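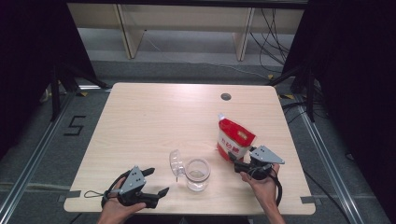 Reviews / Grippers and Hand Tools

Lernico Primus hand-held grippers, pair
22 November 2024

The Primus comes as a pair, one per hand, and I had a bag of sugar and a jar with a flip lid waiting for it. If you've ever tried to eat soup in oven mitts, you know the first 40 minutes. After that my hands stopped arguing and I could think about the sugar.

I've been using our old Biko pair since July, so most of what follows is a comparison with those. The Biko is lighter. It also has the squeeze of a damp handshake, and anything heavier than a pack of noodles tends to leave early.

The Primus jaws close evenly and the squeeze is firm all the way in. Weight is the complaint. Femi Afolabi did one long session with them and spent lunch holding his sandwich with his elbows on the table. The metal plates on top don't help, though they give you plenty of screw holes to hang things on, and I admit I like a plate with holes in it.

Cables are the other complaint. The wrist loop finds every table corner, and Lernico's quick-start sheet covers the subject with a drawing of a smiling person who has no cables at all.

Clear plastic is where I expected trouble. The jaws are matte black, so the wrist camera at least gives you a good hard edge to judge by when the thing you're grabbing is mostly see-through. I went in low, under the collar, with the lid up.
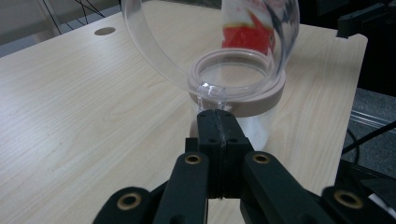
Soft things and close-ups

Fuzzy objects are harder to judge. Once you're in close, the camera view fills up with fluff and you steer by whatever bit of jaw is left in the corner. Bright spots blow out to plain white, too. Efe Edet wants the exposure locked; I want a wider lens; the Primus offers neither in its menu. 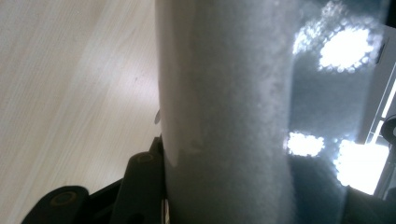 Wrist view at close range, jaw at lower left.

Price is 300 more than the Biko pair. I'd pay it for the squeeze and then go buy a forearm brace. Spare jaw tips ship from Adebisi, two to a pack, in a box big enough for boots.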